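Small parts and pens on a white desk: how do you store them?
Porden Home & Desk Forum > Organizing > Small spaces

Posted by lihua_duan
Hello everybody. I moved to a smaller apartment in November and my desk is now also my dinner table. It is 90 cm wide and white, so every small thing on it looks like a mess. I want to clear it fast in the evening. At the moment I have pens, tape, some cables and many small pieces which I can not name. Do you use one big box or several small ones? I don't want to buy a drawer unit, there is no place for it under the desk.

Reply by grevonley_guy
One big box, end of story. I had eleven little trays once and spent more time sorting than working. Get a deep bin, sweep everything in, eat your dinner.

Reply by Yutong Cao
I disagree with one big box. The pen goes to the bottom, and the next morning you take out everything to find it. For me it works to have one tall container for long things and one flat tray for things which I use every day. The flat tray can stay on the table during dinner, it does not bother anyone.

Reply by grevonley_guy
It would bother me. And what is "every day" anyway? I use tape maybe twice a month.

Reply by Yutong Cao
Then the tape does not go in your tray. In my tray it would.

Reply by mossy_keys
Has anybody tried the Feltora desk boxes? My sister has the set of three and they stack nicely, but the lids are hard to open if you have short nails. I paid 30 for a similar set at a street market and I use only the biggest one. The other two are holding up a plant.

Reply by lihua_duan
Thank you for the answers. I looked at Feltora but I would like first to try with things I already own. I have a white plastic container without a lid. It has small tabs below the rim, so I suppose it was made as a part for something else. Is it a bad idea to use such a thing? It has also a small round hole in the wall.

Reply by rimkute_home
It is not a bad idea. Check first if it stands firmly when it is full on one side only. I used an old plastic housing for pencils for two years, and it fell each time I took out the scissors. I put a piece of rubber mat in the bottom and after that it was fine. About the hole, cover it from inside with tape if you plan to keep pins or paper clips there. For pens you can leave it.

Reply by grevonley_guy
Or thread the charging cable through the hole. Free cable holder.

Reply by rimkute_home
If the plug fits. Most plugs will not go through a small hole, and I would not cut the plastic to make it bigger, it can crack.

Reply by mossy_keys
How big is it, Lihua? Hard to say anything without knowing the size.

Reply by lihua_duan
It is longer than my hand. The pen is a normal ballpoint.

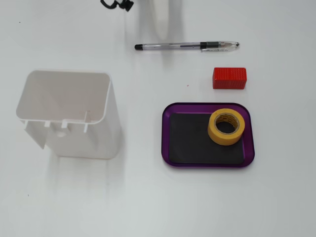
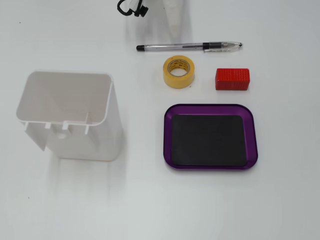 My plan is now like this. Pens and other long things go in the tall one. Masking tape I want to keep flat in a tray, so that it does not roll away. The cables I will tie and put in a cloth bag on the door hook, I don't want to see them when I eat. What I still don't know is what to do with small single pieces, for example blocks. They are too few for their own box.

Reply by Yutong Cao
I like this plan. For the single pieces I would take a jam jar with a lid. You can see what is inside and it does not need a label. Once a year I empty mine and throw away the things I did not need.

Reply by grevonley_guy
Still three containers and a bag to do the job of one bin. But the bag for cables is good, I am stealing that.

Reply by rimkute_home
One more thing about a white table. Pen ink stays in a matte surface if you wait until the next day. I wipe mine each evening with a little dish soap and warm water, before I put the plates.

Reply by lihua_duan
I did not know this about the ink, thank you. I have a jam jar, it only needs washing. I will try for one month and write again here. If the big bin wins, I will tell it to grevonley_guy in a private message.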